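Potgieter House Community Kitchen, Lurkby
Frequently asked questions about hiring the kitchen

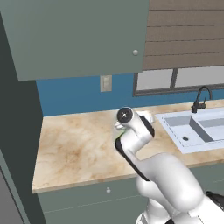 What does the hire charge cover?

The hire charge covers use of the kitchen, the ovens and hobs, the cold room, hot water, electricity and the removal of one bin of general waste. Tea towels, cleaning cloths and food containers are not supplied. The dining hall is charged separately and must be requested on the same form.

Who may hire the kitchen?

The kitchen is open to residents of Lurkby, registered charities, schools and small food businesses. Applicants must be 18 or over. A business must also send proof of its registration with the local authority and a copy of its public liability insurance.

How do I make a booking?

Booking forms are available from the front office or by post. Completed forms should reach us at least 5 working days before the date requested. A booking is not confirmed until the Lettings Manager, Kgomotso Ngubane, has replied in writing. Please do not advertise an event before you have received this reply.

What is the shortest period of hire?

Sessions are let in blocks of three hours. Setting up, cooking and cleaning must all take place within the time booked. Hirers who need to bring in supplies beforehand may ask for early access, which is granted only when the previous session has been left free.

Is a deposit required?

A deposit of £80 is payable when the booking is confirmed. It is returned after the kitchen has been inspected, less the cost of any breakages or extra cleaning. Regular hirers pay one deposit, which we hold until their final session.

May I store food between sessions?

Regular hirers may rent a lockable shelf in the dry store. Food left in the cold room must be covered and marked with the hirer's name and the date. Anything without a label will be thrown away at the end of the day. Potgieter House accepts no liability for food left on the premises.

Do I need a food hygiene certificate?

Any person preparing food for sale, or for members of the public, must hold a current certificate. One certificate holder must be present for the whole session. Private family events are exempt, although hirers are still expected to follow the rules displayed beside the sink.

Can I bring my own equipment?

Small electrical items may be brought in if they carry a current safety test label. Gas burners, charcoal grills and deep-fat fryers are not permitted. If you are unsure about an item, please ask before your session.

How should the kitchen be left?

All worktops, sinks and hobs must be wiped down and the floor swept and mopped. Crockery should be washed, dried and returned to the cupboards. The checklist by the door must be signed before the key is handed back.

What happens if I need to cancel?

Cancellations made more than 5 working days before the session are refunded in full. After that point the hire charge is kept, but the deposit is returned. The kitchen closes each May for deep cleaning, and bookings cannot be moved to that month.

Whom should I contact about a fault or a complaint?

Faults should be reported to Karabo Pillay, Premises Officer, on extension 183. Complaints should be made in writing to the Lettings Manager at the front office.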